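3.2 Collecting demonstrations in simulation

All training examples for the kitchen tasks were gathered in Vekero, our simulated kitchen. An operator steers the arm with a hand controller, and the simulator stores the joint readings, the commands and the camera views at each step. We collected 2,361 demonstrations in October. After the checks described in Section 3.3, 1,383 of them were kept.

The tasks fall into 15 groups. Most involve an appliance: opening or closing a door, turning a knob, or moving an object into or out of a cabinet, sink or oven. Before each demonstration the simulator draws a new kitchen layout and a new set of wall and counter colors. It also draws a few extra objects that have no part in the task. These are placed on flat surfaces, including the tops of appliances, and the operator is told to leave them alone.

Each demonstration is stored with views from several cameras. The position of each camera is shifted by a small random amount at the start, so that the policy does not come to depend on one exact viewpoint. As a result, the views differ a good deal in how much of an appliance they show. Figure 4 gives one view from the microwave group.

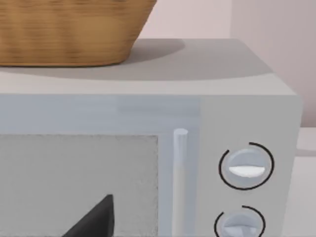

Figure 4. A view from the microwave group, with a wicker basket on top of the appliance. The door handle and the lower knob are only partly in view.

We did not remove views of this kind. In early runs we kept only those in which the whole appliance could be seen, and the policy trained on them did poorly when the camera was moved closer. Close views also hold detail that is lost from farther away, such as the shape of a knob or the marks printed around it.

Operators worked in sessions of 31 demonstrations, with a break between sessions. A demonstration ended when the operator pressed a key to mark the task as done, or when the time limit was reached. If the time limit came first, the demonstration was saved in a separate folder and was not used for training. Task instructions were written by hand, one sentence for each task, and the same sentence was used in every layout.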